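Comparing two finger pads in sim before you buy: quick steps

Notes from the Dovance bench, typed fast. You need the kitchen counter world, the Franka arm and both pad models (Plondeo soft, Zernalik ridged).

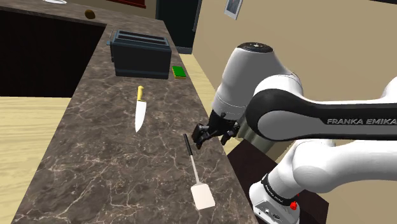 Start with the spatula. Thin handle, hard to get off a flat surface, so it splits the pads quicker than anything chunky.

1. Load the world, home the arm, gripper open. Save that pose. Every run starts from it, no exceptions.

2. Set the seed to 317. Same seed for both pads or the numbers mean nothing.

3. Friction next. Don't trust the defaults, they're the same for both pads. Type in the values from each maker's sheet by hand. Aurelia Chiriac has a script for this, ask her, it's in the Michailidis folder.

4. Hover over the handle, go down slow. If the fingertips clip into the stone, raise the target a hair and re-run. Clipping makes a bad grasp look great.

5. Close, wait, lift. Log slip at the top of the lift, not at the start. I did it the wrong way for most of January.

6. 200 tries per pad. Go get lunch.

7. Swap pads, reload the saved pose, repeat. Check the log name changed!! It overwrites without asking.

Then same again with the knife, handle end. Sponge last, and drop the grip force or the contact solver goes nuts.

Reading the log: sort by slip, look at teh worst ones first. Replay them. Plenty are bad approach angle, nothing to do with the pad. Throw those out for both pads or keep them for both.

Crash at step 407? Old controller build. Update, restart, fine. Lucian Enache got the same thing on his laptop.

Camera comparison is a seperate page, still writing it.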